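Stuviren Round Dinner Plate

Home > Tableware > Everyday > Stuviren

Item no. 1285-14
In stock — ships in 3 working days

The Stuviren dinner plate is a flat, round plate with a low rim, made for daily use. It is stoneware with a matte glaze on the top and a clear glaze on the foot. The shape was drawn by Innes Lennox for Sendosberg and has stayed the same since the first run. The glaze was changed in November 2021 to one that shows fewer knife marks.

Colors
Lavender gray, chalk, moss, dark blue. Glaze varies a little from one firing to the next, so plates ordered months apart may not match exactly. If you need a full set in one shade, order it together and add a note at checkout.

Sold as
Single plate, or set of 4. Sets come in a cardboard box with paper dividers. Single plates are wrapped in paper.

Use and care
Dishwasher safe on the top or bottom rack.
Microwave safe. The rim can get hot, so use a cloth.
Not for the oven or the broiler.
Gray marks from cutlery come off with a paste of baking soda and water. Leave it on for a few minutes, then rinse.
Stack no more than 14 plates high.

Matching pieces
The small Stuviren bowl and the side plate come in the same four colors. The Pullano serving dish uses a different clay and is slightly warmer in tone, but many customers put the two together. The Gebremichael pitcher is out of production — we have a few left in moss only.

Customer comments
"Good weight, sits flat. One of my set had a pinhole in the glaze and it was replaced without any fuss." — Sosina Yimer
"The chalk is more cream than white. I kept them anyway." — Tekle Dinsa
"Bought the dark blue in June and went back for the bowls." — Hok-lam Sin 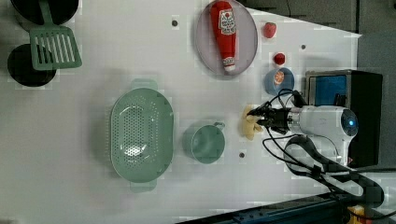 Shipping and returns
Orders are packed at our own warehouse. Unused plates can be sent back within 14 days in the original packing. If a plate arrives broken, keep the box and write to Hagos Wako in customer service with your order number. Replacements go out free of charge.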